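A mesa branca

Quando a minha irmã vendeu o café Pastitz, fiquei com a mesa branca e com uma caixa de coisas que ninguém quis. Pus a mesa no quarto dos fundos, encostada à parede, e durante meses não lhe mexi. A caixa ficou por baixo.

Em setembro a minha sobrinha veio passar 10 dias comigo. Tinha seis anos e não gostava do que eu cozinhava. No segundo dia abriu a caixa e montou um restaurante. Chamou-lhe Nudetti, sem explicar o nome. O prato lilás era para os clientes importantes. A banana meio descascada servia de sobremesa, sempre a mesma.

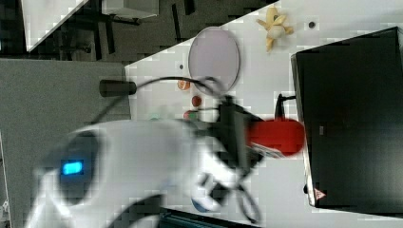
A conta era sempre de 123 euros, com ou sem sobremesa. Eu pagava com botões. Ela guardava-os no bolso e dava-me o troco noutros botões, quase sempre a mais.

O ketchup entrava em todos os pedidos. Pedi sopa e veio com ketchup. Pedi fruta e foi igual. Perguntei se a casa tinha outra coisa e ela respondeu que em Fallport toda a gente comia assim. Nunca lá tinha ido. O pai trabalhava lá e telefonava à noite, depois do jantar.
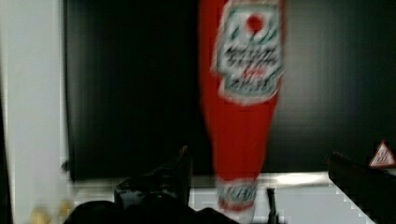
O ketchup da casa, com o rótulo branco.

Numa dessas noites ele disse que só voltava no mês seguinte. Ela ouviu, passou-me o telefone e foi para o quarto dos fundos. Quando desliguei, fui ter com ela e sentei-me à mesa. Perguntou-me se queria o costume. Disse que sim.

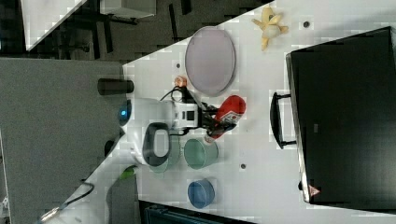

Fallport, 3 de setembro de 2022

Querida tia, o pai veio buscar-me mais cedo e afinal aqui há sopa sem ketchup. Não arrumes o restaurante. Os copos são para a água e o prato grande é para ti. Deves 24 botões.

Li a carta de pé, na cozinha. Depois fui procurar a lata da costura.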